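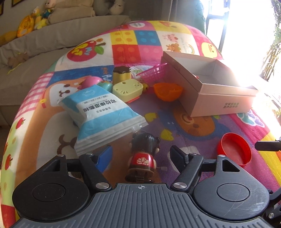
Haston wind-up figure, girl with hair buns
Reviewed by Jannik Albers, Monday, April 20, 2020

The mechanism is a plain spring motor, wound by a small key low on the side of the base. Our sample ran for 34 seconds on a full wind when new and 20 seconds after more than 1000 winds. The key did not work loose.

Performance depends on the surface. On a hard table the figure keeps a fairly straight line. On a play mat laid over a sofa it stalls or tips, as the base is narrow for its height. Paint on the red outfit and the white emblem showed no wear at the edges.

The key is short and stiff for small fingers, and a child of four needed help with it. There is no stop switch, so the spring has to run down by itself.

Recommended for hard floors only. Spare keys are not sold.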